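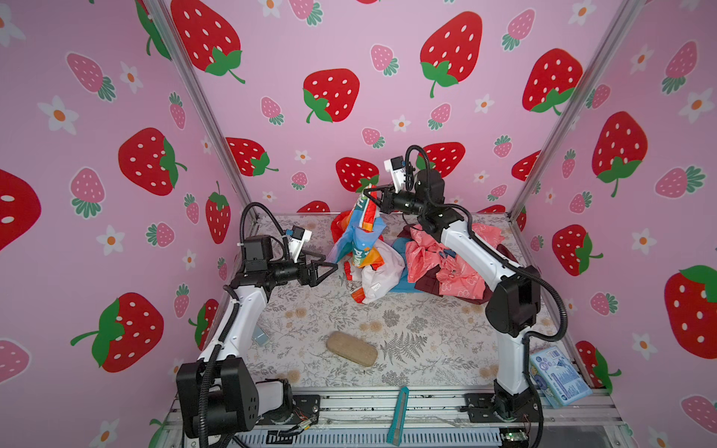 L'un des deux bras de la cellule de Sarnville tient un sac en plastique par son bord supérieur. Photo : Ciltano

Accueil > Technologies > Robotique > Logiciels

Ciltano publie son planificateur de saisie pour objets souples

L'éditeur Ciltano a mis en ligne en octobre la première version publique de Godley, un logiciel de planification destiné aux cellules à deux bras. Il traite un cas que les outils courants gèrent mal : les sacs froissés, les tissus et les emballages entassés, dont la forme change dès qu'on les touche.

Godley ne cherche pas à reconstituer l'objet entier. À partir des images des caméras de poignet, il repère les bords et les plis accessibles, les classe, puis choisit le bras le mieux placé. La trajectoire est recalculée pendant la levée – toutes les 74 millisecondes dans la configuration de base – et le geste est interrompu si un deuxième objet suit le premier.

Le logiciel a été mis au point à Sarnville, sur 3241 essais de saisie enregistrés. Sur les 500 derniers, réservés à l'évaluation, 408 ont abouti du premier coup. Les échecs concernent surtout les tissus superposés, que la perception confond encore lorsque leurs couleurs sont proches.

« Le choix du point de prise nous a occupés bien plus longtemps que la commande des bras », indique Fionnuala Egan, responsable du développement. Selon elle, le passage d'objet d'une pince à l'autre reste expérimental et doit être activé à la main dans le fichier de configuration.

L'intégrateur Teixeira teste Godley sur une ligne de tri de retours textiles. Une mise à jour du module de perception est prévue au printemps.

Partagé 74 fois – 8 commentaires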